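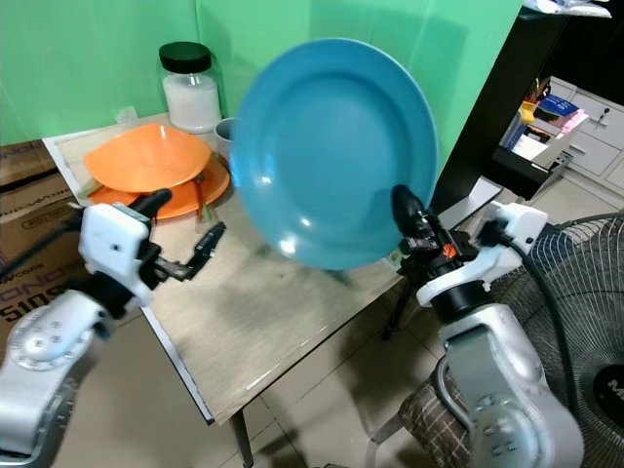

Despina Lungu wanted to know if she could bring a dish that has onions in it, because last time she checked with three people and got three answers. Yes, Despina! Onions are fine. Bring the onions.

Search this site Type and hit enter

Narura Supper Swap — stuff people ask me

Do I have to cook?
Nope. Bread, fruit or a bag of ice all count. I brought pickles in April and went home very full.

How many people does my dish need to feed?
Plan on four good helpings. We get more than 26 folks most months, but everybody takes a little of everything (well, except dessert).

Can I bring my kids?
Please do! They eat first.

What about allergies?
Write what's in it on a card and stick it by the dish. If you can't remember, put down your best guess and come find me.

Where do I park?
Behind the Plukberg building — the front spots belong to the dentist.

I left my bowl behind. Help?
Email me. I've got a shelf.

Last updated 11/30/19
62 shares 4 comments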